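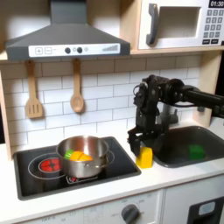
Teaching tips for a small arm on a play kitchen

These notes cover recording demonstrations for a single arm with a parallel gripper, working at a child-sized kitchen. They apply to leader-arm control, handheld controllers and hand guiding, except where one is named. Compiled by Hjalti Stougaard, with corrections from Sille Thoroddsen.

Before recording

Fix the kitchen to the table. A play kitchen is light, and a gripper that catches the counter will shift it. Two clamps on the base are enough. Mark the table at each corner of the base with tape so that the position can be recovered after cleaning.

Warm the arm up with ten slow moves through its full range, then return it to the start pose. Our joints read slightly differently in the first few minutes, and the early recordings used to stand out from the rest of the set.

Write the task as one sentence and pin it up beside the operator. "Put the yellow block in the sink" is a usable task. "Tidy the counter" is five or six tasks and should be recorded as such.

Decide what counts as finished. For sink tasks we require the block to be resting on the bottom of the basin, fingers open, arm clear of the tap. Stop the recording one second after that.

Picking up blocks

Cubes are forgiving, but only when the fingers are square to the faces. A cube turned partway round will twist as the fingers close and may end up held by two edges. Turn the wrist first, then descend. If you correct the angle after closing, that correction goes into the data as well.

Come down from directly overhead for the last 30 mm. Side approaches work on an open counter and fail beside the sink, where the wrist meets the tap.

Close slowly and wait for the fingers to stop before lifting. Operators using the Wutik controller tend to lift while the trigger is still moving. Dorottya Szekeres counts "one" under her breath between the two, and her grasps have the fewest slips in the set.

Vary the block's starting place. Keep it inside the taped area, but do not put it back on the same spot each time. Include some starts close to the cooktop and some close to the basin.

Pots and toy food

A shiny pot gives poor depth readings. Judge the height by eye from the rim and stay above it until the fingers are over the opening. A strip of matt tape inside the rim helps, though it must then be there for every recording.

Toy carrots should be gripped across the body. The leafy end bends or slides on most sets.

When taking food out of a pot, lift straight up until it clears the rim, then travel. Cutting the corner drags the pot across the cooktop, and the next demonstration begins with the pot in the wrong place.

Do not hang utensils where the elbow passes. Check this with the arm at its highest, since a spoon that is clear at counter level may be struck on the return.

Cables

Leave a loop at the wrist large enough for a full turn in both directions. Tie it to the link above the joint — never across it. Hook-and-loop straps are better than cable ties here, as the loop will need adjusting.

Check the loop every 30 demonstrations. A cable that has begun to catch shows up first as a small jerk on the way out of the sink.

Operator habits

Limit a session to 22 demonstrations, then change operator. Path length creeps up after that, and so do pauses above the object. The pauses are the worse fault: a trained policy will copy them and may hover without ever closing.

Keep hands and sleeves out of camera view. With hand guiding this is not possible, so replay the motion and record the replay.

Keep some recoveries. If a block is dropped and picked up again cleanly, label it "recovered" and save it. Delete anything in which the kitchen was struck.

Batch sizes

The August set ran to 1560 demonstrations over all tasks, stored under the project name Baltberg. Single-block tasks stopped improving well before the pot tasks did. If time is short, record fewer of the former.

Cleaning and storage

Wipe the finger pads with a damp cloth at the end of each session and let them dry before parking the arm. Worn pads are replaced as a pair. Spare pads are in the drawer marked Rekura, second from the top, with the matt tape and the straps.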